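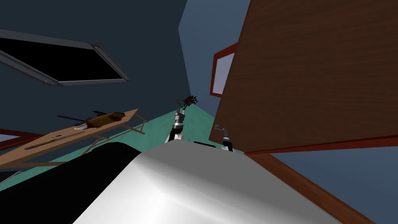

白いロボットの胴体と、上へ伸びる二本の腕。CGです。

先週の試合の話、書くと言っておいて遅くなりました。うちの草クリケットチーム「フリシャム」の新しいキャップの件もまとめて書きます(長いです、すみません)。

まずキャップ。2月の飲み会で「そろそろ揃えたいよね」という話になって、その場の勢いで私が係になりました。候補の色は紺、えんじ、あと深緑。私はずっと深緑派だったんですが、投票したら紺が圧勝でした。くやしい! でも届いたのをかぶってみたら、まあ、悪くないんですよね。つばの裏だけえんじになっていて、フィールディングで下を向いたときにちらっと見えるのがいいんです。注文先のドミッツさんは小ロットでも嫌な顔をせず受けてくれて、刺繍の糸の色まで電話で相談に乗ってくれました。チーム名のつづりを一回間違えて送ったのは私です。気づいてくれて本当に助かった……。

で、そのキャップのデビュー戦が先週のヴストゥラ戦でした。河川敷のグラウンド、風がとにかく強くて、スローボウラーの球がふわっと流れる流れる。うちは先攻でバッティング、最初の三人があっという間に帰ってきて、ベンチの空気が重いのなんの。私は七番なのに、もうパッドをつけてそわそわしていました。
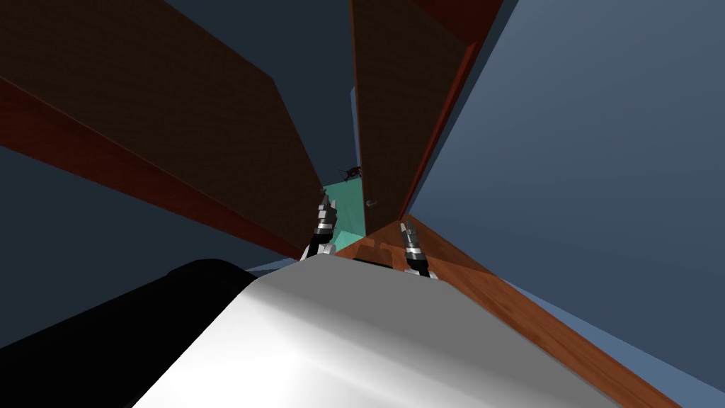

そこを立て直してくれたのがバフマン・ファラヒさんです。去年の秋に入ってくれた人で、普段はほんとうに静か。なのに打席に入ると別人みたいに足が動くんです。無理に大きいのを狙わず、すき間に転がして一つ、また一つ。向こうのキャプテンが守備を動かすたびに、空いたところへ打つ。見ていて気持ちよかったなあ。終わってみたらチーム合計は133、そのうちの半分近くがバフマンさんでした。私ですか? 5点です。しかもそのうちの4はバットの端に当たって後ろに抜けたやつなので、あまり聞かないでください。

後半の守備は、正直かなりはらはらしました。ヴストゥラの一番打者がまあ上手で、短い球は全部引っぱられるし、前に投げればきれいに運ばれるし。途中で完全に負けたと思いました。ところが飲水休憩のあとに風向きが変わって、うちの左投げのバフラミが急に曲がりはじめたんです。本人いわく「同じように投げてるだけ」だそうで、そんなことある? という顔をみんなでしていました。最後はカバーに上がった打球をうちの主将が後ろ向きに走って捕って、試合終了。新しいキャップが風で飛んで、拾いに行くのが整列より先になっていました(笑)

そうそう、スコアブックもこの試合から新しくしました。前のは最後のページまで使い切って、余白にまでオーバーの記録が書いてあるという状態だったので。古いほうをぱらぱら見返していたら、チームを始めたころの私の字が汚すぎて、どっちが勝ったのか読めない試合がありました。誰か覚えている人がいたら教えてください。

次の練習は再来週の土曜の朝、いつもの河川敷です。ネットは先に来た人が立てておいてください。くいが一本曲がっているので、青いテープを巻いたほうを奥に使ってもらえると助かります。初心者の方も見学だけの方も歓迎で、道具はチームのを貸せます。キャップは予備がまだ少しあるので、ほしい人は練習のときに声をかけてください。私は今週末、バットにオイルを塗りながら、バフマンさんに教わったステップの練習をする予定です。居間でやって怒られない範囲で。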